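Drimcombe Golf Club
Pre-Tournament Course and Clubhouse Inspection
Date of inspection: Wednesday, August 4, 2021
Event: Mistent Open Amateur, two rounds of stroke play
Status: Conditional approval

Each item is marked Pass, Pass with comment, or Action required. Items marked Action required must be closed before the first group is called to the tee.
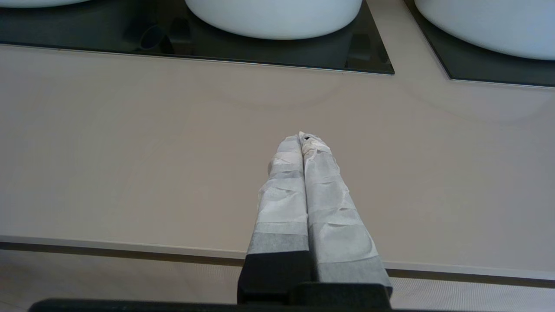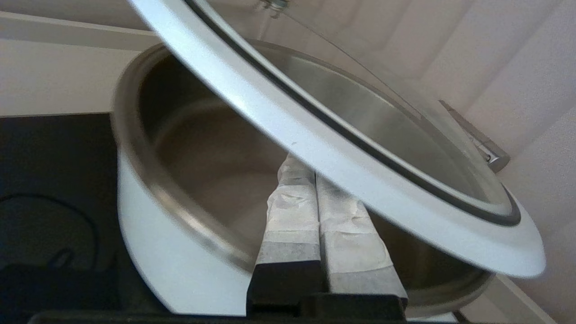 SECTION 1 - COURSE

1.1 Tee markers set and aligned with the line of play
Pass.

1.2 Cart paths free of loose stone and standing water
Pass with comment. The path behind the 7th green has a raised edge on the inside of the bend. It has been painted white and is to be repaired in November, when that part of the course is closed.

1.3 Bridges and handrails secure
Action required. The handrail on the footbridge at the 12th moves under hand pressure. Both end posts are to be reset. Players are to use the cart crossing until the work is signed off.

1.4 Bunker rakes in place and undamaged
Pass.

1.5 Out-of-bounds stakes visible from one to the next
Pass with comment. Grass along the Homham Road boundary has grown above the stakes and is to be cut before the practice round.

1.6 Overhead branches
Pass. The dead limb noted at the last inspection, left of the 15th fairway, has been removed.

SECTION 2 - SPECTATOR AREAS

2.1 Rope lines
Pass with comment. The crossing at the 9th is to be moved back toward the tee. In its present place, spectators would stand within the landing area for longer hitters.

2.2 Attendance limit
Pass. The limit for each day is 1,000, not including players, caddies and officials.

2.3 Temporary seating at the 18th green
Action required. The Wei Stand has 62 seats. The supplier's load certificate has not been received. The stand remains closed until a copy is on file in the tournament office.

SECTION 3 - WEATHER AND MEDICAL

3.1 Suspension horn tested
Pass with comment. The horn was clearly heard at all points except the low ground by the 4th green. A marshal with a hand horn is to be placed there for both rounds.

3.2 Lightning shelters unlocked and signed
Pass.

3.3 First aid post and ambulance access
Pass. The service gate on Homham Road is to be kept clear of parked vehicles at all times.

SECTION 4 - CLUBHOUSE

4.1 Fire exits clear
Pass.

4.2 Extinguishers within service date
Pass.

4.3 Locker room floors
Pass with comment. One mat by the side entrance has a curled corner - replace.

Items 1.3 and 2.3 will be inspected again on completion. A copy of this report is to be posted in the starter's hut.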